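Home | Club News | Build Logs | Reviews | Parts Swap | Contact

The Bokideck gripper kit, after a term of pulling old computers apart

Posted Oct 1, 2024

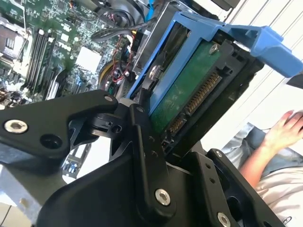
Annick Ross wrote in to ask whether a club our size really needs the Bokideck, when a hobby claw costs a fraction of the price and the kids will drop things with either one. It's a fair question, and I went back and forth on it all through April before I let go of our $729.

Our high school club in Fodthorpe picked computer teardown as its project this year, which means hard drives, caddies, cables and an awful lot of little screws. The cheap claw we had before (bless it) could pick up a foam block all day long, but give it a drive in a plastic caddy and the whole thing would twist sideways and sulk. The Bokideck holds on! The linkages are stiff, the jaws close evenly, and the hex-socket screws are easy to get at when something needs snugging up, so the students do that themselves now and I get to drink my coffee.

I do have grumbles. The manual runs to 180 pages and puts the part you want, setting the grip force, near the very back. The fingers are bulky too, and inside a crowded case you spend a lot of time planning how to come in past the cables, although my patient kids would tell you that's the fun of it. We also wore out one set of finger pads, and Broda took its sweet time mailing more.

Would I buy it again? Yes, and I'd get the spare pads in the same order. If your club only stacks blocks, save your money for a while. If you want students handling real, awkward, slippery parts, start here and be generous with the practice time.

Related reviews
- Carrier rolling tool cart: one year in a busy classroom
- Screwdriver sets for under $200
- Broda bench power supply, second look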